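Adeck Grasp Planner, Set-up Guide
Section 6: Teaching a tool with a handle

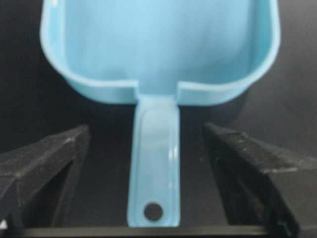 The planner does not need a full model of the tool. It needs the direction of the handle, the width of the handle, and the zone where the fingers are allowed to close. This section explains how to give these values from the wrist camera view. We use a light blue plastic scoop, but the steps are the same for brushes, ladles and spatulas.

Before you start, the hand-eye calibration of Section 3 must be complete and the status line must show CAL OK. If you changed the fingers after the calibration, repeat it.

6.1 Set the approach pose

1. Open the Teach tab and select New tool. Type a name without spaces, for example scoop_blue.
2. Set the arm speed to Slow.
3. Jog the wrist until the handle lies between the two fingers in the live view. Both finger tips must be visible, with an open gap on each side of the handle.
4. Rotate the wrist until the handle is parallel to the center line of the view. The limit is 3 degrees. The angle is written in the lower corner of the tab and turns green inside the limit.
5. Press Hold. The arm keeps its position and the jog buttons become gray.

CAUTION: Do not put your hand between the fingers while Hold is active. Hold stops the arm only. The gripper still accepts commands from the Manual tab and from any connected script.

6.2 Mark the handle

6. Press Segment. The planner draws a colored mask over the tool.
7. Check the mask at the junction of the bowl and the handle. On a scoop with square shoulders at this point, the mask sometimes joins the shoulders to the handle, and the width becomes too large. If this happens, move the Split line down until it crosses only the handle.
8. Check the hanging hole, if the tool has one. Through the hole the camera sees the background, and the mask should leave it open. Select Exclude holes if it was filled.
9. Draw the grasp zone on the straight part of the handle. Keep it away from the hole and from the bowl.
10. Press Save view.

Note: Glossy plastic gives bright lines along the raised edges. When the mask is broken along these lines, lower the Exposure value one step and press Segment again. A dark background helps with pale tools. A black tool on a black background will not be found, and for this case please use a light mat.

6.3 Test without closing

11. Select Dry run. The arm moves to the grasp pose and returns, with the fingers open.
12. Read the value Score in the log. A score of 61 or higher is accepted for automatic mode. With a lower score the tool can be used only in supervised mode.
13. If the score is low, go back to step 6. It is usually not necessary to repeat the approach pose.

The message E_CLEARANCE means that one finger path touches the mask before the final pose. Open the gripper wider or correct the wrist angle.

The tool file is stored in the folder tools/taught. Copy it before you update the software, as the installer replaces this folder.

Text: Esperanza Cifuentes. Technical check: Carolina Vilela. Revised February 2018.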